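Clokedeo Track 2
Pose tracking and session clean-up for hand-held grippers

Software licence, per workstation. Download only, no box, no dongle.

Clokedeo Track takes the video off your hand-held grippers and gives you back a clean path for each hand, in one shared frame, with the jaw opening alongside. Runs on the recording PC or on a separate machine overnight. Built by the team at Sivby and sold through Wedari in the UK and Ireland.

Who buys it: labs and small firms recording hand demos for arm training. If you only ever use one gripper and never need two in the same frame you can probably get by with the free Lite version, see bottom of page.

What it does

Marker cube tracking. Finds the printed cube on each gripper, works out position and angle, carries on through short gaps using the camera motion. Cube ids are set per gripper so left and right don't swap over half way through a take. They did in version 1. Sorry about that.

Jaw opening. Read from the finger pads in the picture, no encoder needed. Needs one calibration take per gripper: open fully, close fully, three times, slowly.

Session map. One walk round the room with a gripper before you start and every take after that lands in the same coordinates. Redo it if you shift the desks. You do not need to redo it for chairs, people or a moved plant.

Take splitter. Cuts a long recording into takes on a gesture (two quick closes) or on a gap in motion, your choice. Gesture is more reliable with new operators, oddly.

Face blur. On by default, done at import before anything is written to the shared drive. Can be switched off per project by an admin login only.

Quality report. Each take gets pass, check or fail with the reason in plain words: "lost cube", "too fast", "map drift". Sort by reason, bin the lot, or send single takes back for a second look.

Export. Plain folders, or the common training formats. Arm export takes your URDF and flags any take where the arm could not reach or would have to go through itself. It does not fix the take. We get asked that a lot.

What's new in 2

Faster import, mostly from reading the video once and not twice.
Second gripper solved together with the first, so the distance between the hands is now usable for handovers and bimanual work.
Queue window. Drag takes up and down, pause, carry on after a restart.
Lens profiles kept per serial number. Swap a camera and it asks, it doesn't guess.
Light flicker filter, 50 Hz and 60 Hz.
Kołodziej lens model added for very wide fisheye, pick it in Settings then Camera. Leave on Auto if unsure.
Fixed: crash on project names with a full stop in.
Fixed: blur missing faces right at the top of the picture. If you recorded on 1.x re-run the blur on old projects, it's under Tools.

What you need

Windows or Linux PC, 64 bit. No Mac version, none planned.
Graphics card with 6 GB of memory or more. It will start with less and then it will stop.
2 USB ports on separate controllers if recording both grippers by cable. A hub does work but you'll see dropped frames sooner or later.
Disc space: more than you think. Raw video is kept until you say otherwise.
Grippers with a marker cube fixed solid to the body. Tape is not solid.

Cubes and grippers are not included. Cube print sheets are in the download, print at 100%, matt paper, no lamination (the shine from ceiling lights kills the corners). Measure the printed square and type the real size in, dont trust the printer.

Setting up a room

Most rooms are fine as they are. The map likes things to look at, so shelves, brickwork, door frames and window bars are all good. Long blank desks are hard work if the camera is looking straight down at one and nothing else.

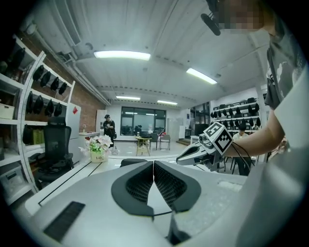

Keep the cables long enough to loop under the arm. Short ones tug on the gripper and you get a little jerk in the path at the same place every time, which a policy will happily learn.

Reflective floors are OK. Windows with dark outside are OK too but do the walk-round at the same time of day as the recording, or do two maps and let it merge them. People walking about in the background get masked automatically, someone sitting still for the whole take gets treated as furniture until they move. Gives a small wobble, normally under the check limit.

Two operators in one room: yes, as long as all the cube ids are different. Check the sheet before printing.

Licences

Single workstation, perpetual, with a year of updates.
Lab pack, 6 workstations, same terms.
Lite: free, one gripper, up to 69 takes in a project, no arm export. Projects open in the full version without converting.

Batch queue handles up to 1,000 takes in one go on any paid licence. Above that split it into two queues.

Upgrade from 1.x is free for anyone who bought after February. Everyone else, ask Wedari for the upgrade price and have your old key handy.

Support

By email, weekdays, replies normally same day if it's in before noon. Please attach the session log and NOT the video, our mailbox can't take it. Log is in the project folder, file ends in .txt.

Manual is a PDF in the download. Chapter on two-hand calibration is being re-written, the old one still works but the screenshots are from version 1 and the buttons have moved. Calibrate is now under Gripper, not Tools.

Returns: licence keys can be refunded if not yet activated. Try Lite first on a few of your own takes.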